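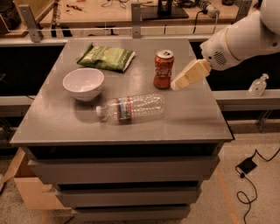 July 12, 2026

The little gray table, and everything that lands on it

Okay so I have finally given in and decided to write about the table, because I spent way too much of today thinking about it and I may as well get a diary entry out of it.

It's the square gray one, the one with the drawers underneath that get narrower as they go down, like an upside-down wedding cake. I bought it when I moved into the Brevton apartment and I still love the shape of it, even though the bottom drawer holds pretty much one pair of scissors and a deck of cards. Kerstin (Kerstin Mühlbauer from upstairs, I've written about her before, she's the one with the tomatoes) calls it the staircase. She asked me once if it was hard to keep from tipping over and now I think about that every time I lean on it. It has never tipped over!

Anyway. Snack stuff. That's what it had on it by early afternoon: the green snack bag lying at a slant across the back, a can of Coke, the white bowl with nothing in it, and a water bottle flopped over on its side right in the middle like it had given up for the day. Four things. And I stood there with my hands on my hips as if I'd walked in on a burglary.

I don't know why an empty bottle lying down looks so much messier than one standing up. It's the same bottle. But stand it up and it's a drink, lay it down and the whole room looks like the morning after. I had that same thought in college, I remember, in the awful house on Quaye Street where there were bottles lying down on every surface including the top of the shower.

The white bowl is the one I feel guilty about. It's from the set Mom gave me in December, and the whole idea was that I was going to be a person who pours snacks into a bowl. I was very firm about this. I told everybody. And I do get the bowl out, I'll give myself that, I carry it all the way over from the kitchen and set it down, and then half the time I eat straight out of the bag with the bowl sitting right next to it looking clean and disappointed. I should probably wash it anyway before it goes back on the shelf. Does a bowl that's been out all day count as dirty? Mom would say yes. Mom would also say get a plate.

So I made myself a plan, which was to clear the table properly, wipe it, and go through the drawers while I was at it. I put on the Cluststead station (they were doing that call-in show about gardens, a man was very upset about his hedge) and got going.

The top drawer was the worst. I found 13 takeout menus, and two of them are for places that closed. I also found the instructions for the table itself, still folded, with the little bag of spare screws taped to the front. Brurninell, that's who made it. I had completely forgotten the name and I've been telling people "oh it's from some catalog" for ages. The instructions have a drawing of a very calm man with no face putting it together alone. I remember it took me and my brother most of an evening and we had one of the drawers in backward and he went home annoyed. I kept the instructions. I don't know what for.

Middle drawer: batteries, a candle that smells like a dentist's office, birthday candles, one glove, and 28 cents. I threw out the candle (the big one, not the birthday ones) and then felt bad and took it back out of the trash and put it in the bathroom, where I suppose it can smell like that in peace. The glove I am keeping until fall in case the other one turns up.

Bottom drawer, scissors and cards like I said. Shuffled the cards for a bit. Played one game of solitaire sitting on the floor, lost, put them away.

Then the top itself. It has that matte finish which is great because it doesn't show fingerprints the way the old glass one did, but the front edge has a tiny raised lip and crumbs go and live there. A cloth just pushes them along. I've tried the vacuum with the skinny attachment and it makes a horrible noise against the edge and I always think the neighbors must wonder. Today I used an old toothbrush and it was so satisfying that I did it twice. I'm going to write that down here so I remember: toothbrush, dry, left to right, hand at the end to catch the crumbs. Done.

I rinsed the bottle and put it in the bin with the others. There are 19 in there now and I have got to take them back, the bag is taller than the trash can. I keep saying I'll switch to a proper water bottle. I own a proper water bottle. It's blue, it has a straw, it lives in the car and I'm scared to open it.

By then it was getting late and the light had gone nice, and Kerstin came down with tomatoes (told you) and wanted to sit a while, so of course out came another bag of chips. I poured them into the bowl this time because there was company! She didn't notice, and why would she, that's how normal people do it. We talked about her sister's move and whether the bakery is ever going to reopen and she ate most of the chips, which was fine by me as I'd had plenty. She put her glass down right on the wood of the windowsill with no coaster and I didn't say a word. Growth.

She's gone up now and the table has a bowl on it with salt in the bottom, two glasses, five tomatoes and my phone charger. I'm looking at it from the couch. I could get up. I cleaned that thing a few hours ago and it was beautiful, I even put the little fern on it for a bit before I remembered the fern drips.

Things for tomorrow: bottles back, new sponge, call the dentist, find out what Mom wants to do about the weekend. Use up the tomatoes, maybe on toast. And see if Brurninell still makes the side table that goes with mine, because I have a feeling there was one in the same gray and it would fit exactly in the corner by the lamp. Although then I'd have two tables to put stuff on.

Bed. The glasses can wait.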